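Print this page | E-mail this page

Section 5: Fitting the fingers and teaching the first pick

By now you should have both arms bolted to the rail and talking to the controller. If one of them isn't talking, go back to section four and check the cable order, which catches everyone at our workshop in Clendstead at least once. It caught me twice in November.

I'm writing this for people building the pair the way Frida Kvaran and I did, with printed parts, second-hand joints and a kitchen worktop for a bench. If you bought the Davero kit ready made, skip to step 4, as your fingers will already be on.

What you need: two pairs of printed fingers, 8 short screws, a small hex key, grip pads, a soft cloth and a bowl you don't mind dropping.

CAUTION: Switch off at the wall before you touch the fingers. The controller's stop button leaves the motors powered, and they can still nip you. Aksel Lykkegaard has a lovely purple thumbnail to prove it!

1. Hold each finger against its carriage and start all the screws by hand. Don't tighten anything yet. The printed holes are a bit tight on the first go, so if a screw fights you, back it out and try again.

2. Slide the fingers together until the tips meet, then nip the screws up a little at a time, swapping sides as you go. Stop when they feel snug — these are plastic threads and they strip very easily.

3. Stick a pad on the inside face of each finger, close to the tip. Wipe the plastic with the cloth first. Press the pad down for a slow count of 5 and leave it alone for the length of a cup of tea.

4. Power up, open the Mincombe panel and choose Home, left arm first. Wait until it has completely stopped, then do the right. I know it's tempting to send both at once. Please don't.

5. Open and close each gripper a few times with the slider. You want the "closed" number to settle somewhere near 117 on ours, but yours will be whatever yours is. Write it on a bit of tape and stick it to the base.

Note: if the number creeps up each time you close, a screw is loose. Go back to step 2.

6. Set the speed limit to 2,000 in the box marked Steps. The panel lets you go a lot higher, and you'll want to, and I'd leave it until you've done a whole evening without hitting anything.

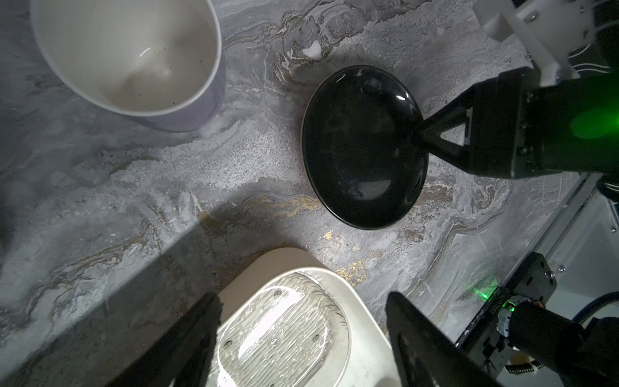 7. The first pick is best done at the rim, and with one arm only. Park the other where its wrist camera can look down on the worktop, so you can check the approach from above. Bring the working arm in slowly from the side and stop as soon as the tip meets the edge, as with the black bowl, where the point of the finger has just reached the right-hand rim. Keep tall things well out to one side, the way the big white cup is. Save this as your "touch" position before you do anything else.

8. Open the gripper, lower it so one finger goes inside the bowl and the other stays outside, and close it with the slider. Go gently. Save that as "hold".

9. Lift by a finger's width, wait, and put it down again. If the bowl tips, move your "hold" position along the rim a little and have another go. Barnabás Sipos likes to put a folded tea towel under his while he's learning, and I've pinched the idea.

Note: shiny bowls throw bright reflections and these can muddle the camera picture if you're using the tracking add-on. Turn the lamp away or try a different one. For plain saved positions it makes no difference at all.

10. Run "touch", "hold" and lift in order with your hand near the wall switch. Once it's gone through cleanly, save the lot under a name you'll remember (mine is called bowl_again_2, so don't copy me).

Section 6 covers passing an object from one arm to the other. Leave the pads on for that.

Print this page | E-mail this page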